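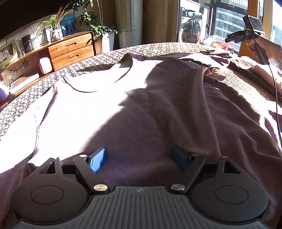
Shirt folding at home: is direct sun on the bed a problem?

gorneo_r
I started to collect folding examples with two hand-held grippers, one for each hand. The plan is 300 demonstrations for T-shirts, all on the bed. My question is about the light. In the afternoon the sun makes one half of the shirt almost white, and the other half is in dark shadow. Should I close the curtain, or keep these recordings?

Wemdale
Close it. I lost 100 episodes last April from the same thing. When the cloth is overexposed, the wrinkles disappear, and the policy has nothing to look at.

bonsu11
I do not agree with Wemdale. If the robot will work in a real bedroom, it must see a real bedroom. I would keep them and also record in the morning and with the lamp.

Wemdale
Variety is good, yes. But a white patch with no detail is missing information. Lower the exposure first, then we can talk about variety.

gorneo_r
Thank you both. Exposure is on auto now. I will try to fix it at a lower value and compare.

Radosław Górecki
One more thing, about the bedspread. Your pattern is very dense, brown and cream. Please change the cover sometimes. We trained on 800 episodes with one tablecloth and the model was lost on a plain table.

bonsu11
+1 for this. Also start with the shirt in different positions. I see the neckline toward the upper left, do you always put it so?

gorneo_r
Mostly yes, it is more comfortable for my left hand. I understand this is a bad habit. I will rotate it after every 11 episodes.

Wemdale
Why 11? Rotate every time.

gorneo_r
It is how many I do before I take a break. But OK, every time.

Radosław Górecki
And write the hour in your notes for each session, so you can separate the sunny ones later if Wemdale is right.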